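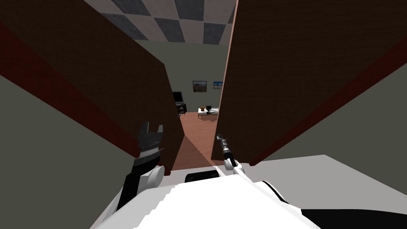 Why teach a robot a task by remote control when you could write the motion as code?

Because contact is hard to write down. An operator corrects for a sticking hinge or a late grasp without planning to, and the recording keeps those corrections.

The answer comes from the lead engineer on the Foltura project, which has been collecting teleoperated tasks at the Dudalholm lab since January. The group works in simulation first and moves to hardware when a task has enough usable recordings. Its household set stands at 1,256 demonstrations, of which 813 passed review.

The engineer attributes most rejections to the operator's pace. "People pause to think, and the pause goes into the data," the engineer said. "The policy then learns to stop in the same place. We trim what we can, but a pause with the fingers near an object is difficult to cut cleanly."

Operators drive both arms with a pair of handheld controllers. Base motion is on the thumbsticks. New operators get seven practice runs per task, none of them recorded, and are told to keep the idle arm still and inside the view.

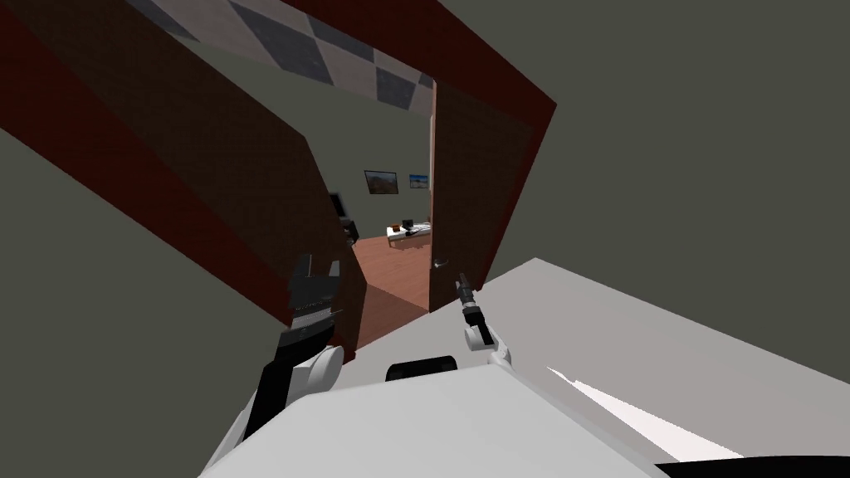 Doorways take up a larger share of the schedule than any other part of the set. The base, the torso and both arms have to clear the opening, and the operator must judge all of that from a single viewpoint on the robot. With the door only partly open and the handle on its near side, the right gripper ends up working close to the lower corner of the slab, where a small error in heading becomes a contact. The engineer's instruction is to settle the heading before moving either arm. "If you steer and reach together, you can't tell afterward which one caused the bump," the engineer said.

The simulator logs joint positions, gripper commands and base velocity on one clock. Hand guiding, in which a person moves the physical arm directly, is kept for short tabletop tasks. It gives smoother paths, according to the engineer, but the person's body blocks the cameras and two arms are too much for one pair of hands. Of the tasks tried both ways, only drawer closing stayed with hand guiding.

Latency was the other subject. The link between Dudalholm and the second site at Leltville adds up to 249 milliseconds, and operators there slow down to compensate. Those runs are tagged and trained separately for now.

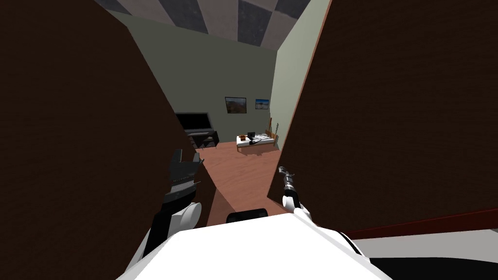
Agbenyega, the contractor that runs the Leltville site, disputes the separate tagging. Its reply to our questions said that slower demonstrations contain fewer collisions and should be mixed in at full weight, with the timing rescaled afterward.

The Foltura engineer was not persuaded. "Rescaling fixes the arm. It doesn't fix the base, which has its own acceleration limits," the engineer said. A comparison on the doorway task is planned, using the same reviewed recordings with and without the Leltville runs.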